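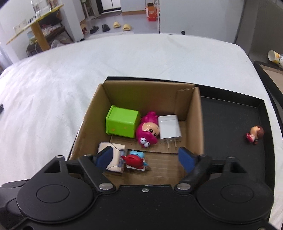 Fig. 4. Open carton with mixed small items, including a green plastic container, a magenta figurine and a white power adapter.

Section 4. Packing a Mixed Carton

Most packing guides assume you own six matching mugs and a roll of bubble wrap. This section is for the other kind of carton, the one that gets filled from the hall drawer and the windowsill. The Flitby storage plan accepts mixed cartons, and the sales leaflet says they are "just as easy" as sorted ones. We doubt that. They can be packed well enough if you slow down a little.

Before you start

You will need the carton, packing tape, plain paper, a marker and one Flitby label. The Drolmont corner inserts sold with the starter kit are optional. In our view they take up room that paper fills just as well, and they cost extra.

Do not rely on the strength rating printed in the catalog. It applies to a new carton, taped on both seams and kept in a dry room. A carton that has already made two trips is a different thing.

4.1 Checking the carton

1. Turn the carton upside down and press along the bottom seam with your thumb. If it gives, tape it again, even if the old tape looks fine.

2. Set it upright and look at the floor from the inside. A seam line across the floor is normal. Daylight through it means the flaps have not met.

3. Fold all the flaps outward and keep them there. A flap standing up in a corner will catch your sleeve, and sooner or later it drops onto whatever you have just arranged.

Note: Writing on the outside from an earlier move should be crossed out completely. One line through the old label number is not enough. Carton 623 went to the wrong shelf that way.

4.2 Laying in the items

4. Put in the hard plastic containers first, along the back wall. A container may lie on its side if it is empty or has a lid you would trust over a carpet. Many "leakproof" lids would not pass that test.

5. Place figurines and small toys beside the containers, lying down. Large heads and thin necks do not travel well standing up. Wrap anything with a painted face in plain paper. Newsprint can leave gray marks, whatever the older version of this guide told you.

6. Add power adapters next. Turn the prongs away from anything soft or painted, and cover them with a folded piece of paper and one strip of tape.

Caution: Do not pack an adapter that is still warm from use. Unplug it and leave it out for at least 14 minutes.

7. Write the name of the device on the adapter's tape. You will think you can remember which adapter belongs to what. Zoi Makris checked our returned cartons through June and found 79 adapters with no name on them, most of them from people who had skipped this step.

8. Use the front of the carton for flat or blocky items. Keep the lighter ones on top.

9. Look at the carton from directly above. You should be able to see a part of every item. If something is completely hidden, move it now, or put it on the list before you forget it is there.

4.3 Filling the gaps

10. Crumple paper loosely and push it into the open spaces, starting at the corners.

11. Lift one side of the carton a hand's width and set it down again. Listen. Sliding means more paper. A single knock usually means a hard item is touching the wall.

12. Stop when the sliding stops. Stuffing the carton until the sides bulge does not protect anything, and a bulging carton will not stack.

Note: The kit includes a "settling chart" that matches the amount of paper to the carton size. We tried it on several cartons and could not get it to agree with itself. Use your ears.

4.4 Closing and labeling

13. Fold the short flaps in, then the long ones. Tape the middle seam and run the tape a little way down each end.

14. Stick the label on a side, never on the lid. Lids end up under other cartons.

15. List the contents in plain words. "Misc." is not a description.

If the label will not scan, copy the number by hand onto two sides and write to Hagos Ejigu at the Flitby desk. The automatic reprint option in the app is supposed to do the same job. It may, but keep your handwritten copy until the new label has been on the carton for a day.

Go to Section 5 for cartons with glass or liquids.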